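Search this guide
Go

4. Setting up your podcast alerts

I use the Skasell app for my consumer news programmes, so that's what I'll stick to. You'll need version 6 or later.

1. Open Skasell and tap Follow.
2. Type in the programme name. I started with Vistetti Money Hour — lovely show, terrible jingle!
3. Choose New episodes only, then tap Save.

Note: the first refresh took me roughly 12 minutes, so go and put the kettle on.

Caution: don't switch on Download all. The Vistetti archive has 510 episodes and my poor phone filled up in August.

2 comments
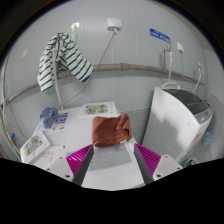
If you do switch it on by mistake, tap Pause, then Clear queue, and start again from step 1.

© Trunotness | Contact | Back to top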